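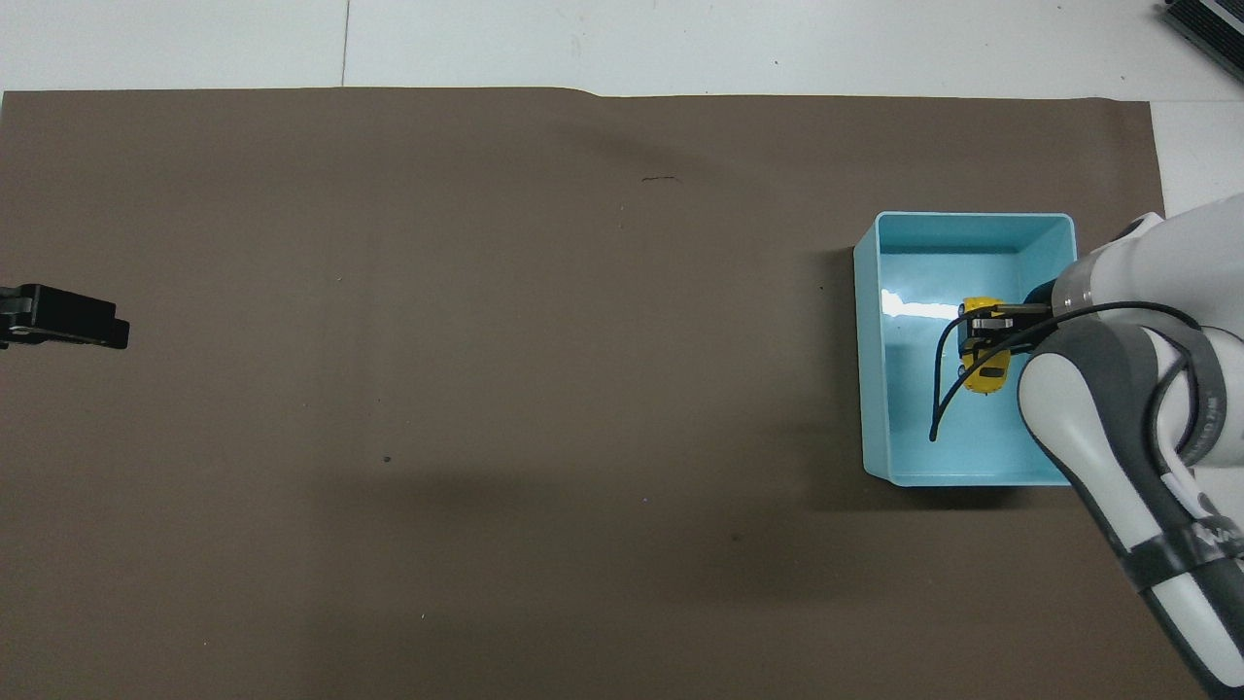 Photo : Groltow / service technique

Jouets retournés : Groltow automatise la prise des pièces sur son poste de tri

L'entreprise de reconditionnement Groltow met au point depuis novembre, dans son atelier de tri, un poste à deux bras articulés destiné à la manipulation des petits jouets retournés par les magasins. Les réglages portent pour l'instant sur les véhicules miniatures, présentés un par un dans un bac en plastique ouvert sur le dessus. L'intégration a été confiée au bureau d'études Bikley.

L'atelier traite en moyenne 868 articles par journée de travail. Jusqu'ici, chaque pièce était sortie du bac à la main, examinée, puis orientée vers le nettoyage, la réparation ou le rebut. Le projet ne concerne que la première de ces opérations, c'est-à-dire la saisie et la dépose. L'examen de l'état du jouet et la décision d'orientation restent du ressort des opérateurs.

« La prise d'un objet arrondi au fond d'un bac est le cas le plus défavorable, explique Marthinus Mtshali, responsable technique du site. La pince doit descendre entre les parois, se placer de part et d'autre de la carrosserie et serrer sans marquer la peinture. » L'effort de serrage est limité par logiciel à 15 newtons. Au-delà de ce seuil, le mouvement s'interrompt et le bras remonte à une position d'attente.

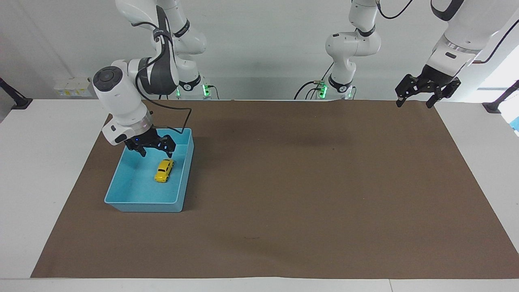
Le plan de travail, blanc à l'origine, a été recouvert d'une surface brune et mate afin de réduire les reflets et de stabiliser la détection des contours. La brillance du fond des bacs reste un point ouvert : selon l'heure, la lumière du jour modifie la lecture de l'objet. Bikley étudie le remplacement des bacs actuels par un modèle à fond grainé du fournisseur Stusar.

Pour le personnel, le changement porte d'abord sur l'organisation du poste. Les opérateurs affectés à la sortie des bacs passeront au contrôle, où les retards s'accumulent en fin de semaine. Une formation interne est prévue – arrêt et reprise du cycle, changement des doigts de la pince, relevé des défauts. Aucune suppression d'emploi n'est inscrite au plan, selon la direction.

Gerrit Ngcobo, délégué du personnel, demande néanmoins des précisions sur les cadences. « Le contrôle visuel fatigue plus vite que la manutention. Si le flux devient régulier, il faut que les pauses le deviennent aussi », indique-t-il. Une rotation toutes les deux heures entre le contrôle et la réparation est à l'étude. Le point sera repris mardi, lors de la réunion de service.

La base de réglage comprend plus de 200 références de jouets. Chacune fait l'objet d'essais de prise sous plusieurs orientations, la position de l'objet dans le bac n'étant pas imposée. Les articles souples et les boîtes ouvertes sont exclus de cette phase et continueront d'être sortis à la main.

Le poste occupera un emplacement de l'ancienne ligne d'emballage, dans le bâtiment Le Roux. La direction n'a pas communiqué le montant de l'investissement.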